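Notebook, sourdough and rye bench, Primmont test kitchen
June 17, 2022

Picking up where I left off in April, with apologies to Despina, who has asked me more than once to write these up while the flour is still on my sleeves. The question is still the same one: why does the Istivia rye come out gummy in the middle when the wheat loaves from the same oven are perfectly fine?

Some background for Bartosz, who is new to the bench (welcome!). We keep two starters. The older one came to us from Slavica's aunt and lives on whole rye, fed stiff, and it smells like apple peel on a good morning and nail polish on a bad one. The younger one is a plain white starter that I built from scratch when the old one went sulky over the winter. I had been using the young one for everything out of pure convenience — it rises so predictably — and I now suspect that was my mistake all along. Rye wants acid. Without enough sourness in the dough, the starch breaks down in the oven before the crumb has a chance to set, and you end up with that wet stripe just above the bottom crust.

So today I went back to the old starter. I built it up overnight in the cool corner by the flour bins, gave it a second feeding first thing, and waited until it had domed and just begun to sag. Slavica poked it and said it was ready well before I would have, and I have learned to listen to her on this.

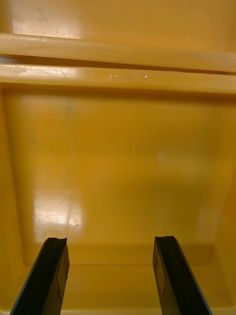
Can the rye starter be swapped for the white one if the old one is slow?
For the wheat loaves, certainly, but for anything over half rye please wait for the old one, even if that pushes the bake into the afternoon.

The dough itself was 900 grams of flour, all from the Vunier mill, mostly medium rye with a little strong wheat to give Boris something to hold on to when he shapes. I kept the water lower than last time. It felt like wet cement, as it should, and I mixed it only until there were no dry streaks left. There is no point in kneading rye the way you would wheat, and I say this as someone who spent most of a spring doing exactly that and wondering why my shoulders hurt.

Salt went in with the last of the water. Mimoza wanted caraway and I said no, then I said yes for one of the two loaves, so we have a plain one and a caraway one. I dusted the tops heavily and let them go in the tins until the flour cracked open like a dry pond.

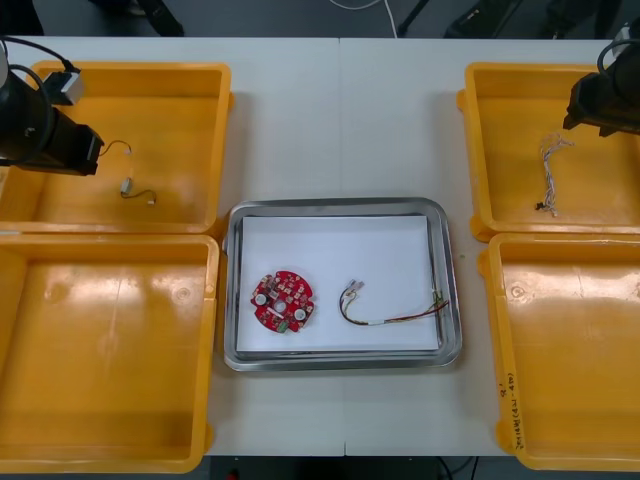

How long should a rye loaf rest before it is cut?
A full day, wrapped in a linen cloth once it has cooled, and two days is better if everyone can leave it alone.

Into the oven hot, then turned down after the first stretch. I left both in longer than the recipe card says, and tipped them out of the tins for the last part so the sides could dry. The card is from the old Mladenović book, which I love dearly, but I think it was written for a much fiercer oven than ours. Boris agrees and has been penciling his own times in the margin, in handwriting only he can read. Boris, if you see this, please copy them out for the rest of us!

Crust color was lovely, a deep brown, a shade darker on the caraway loaf, which had the back left spot as usual. That corner still runs hot. I moved the stone forward a little and will see if it helps.

The plain loaf weighed 1471 grams out of the tin. I didn't weigh the other because I had already wrapped it, and I didn't feel like unwrapping it again.

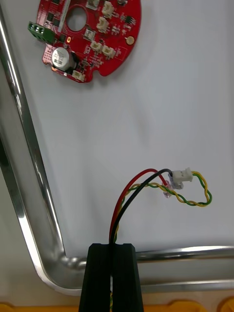 Red circuit board and white connector, steel tray.

Still to do: cut both loaves once they have rested and look hard at that bottom stripe. Slavica would like a slice set aside to go stale for soup. If the gumminess is gone, I'd like to repeat the whole thing with the young starter on the same day, same flour, same tins, so we know it was the starter and it wasn't just the longer bake. I changed both at once, which I know, Despina, I know.

Also we are low on the medium rye, and the scale on the near counter needs a new battery.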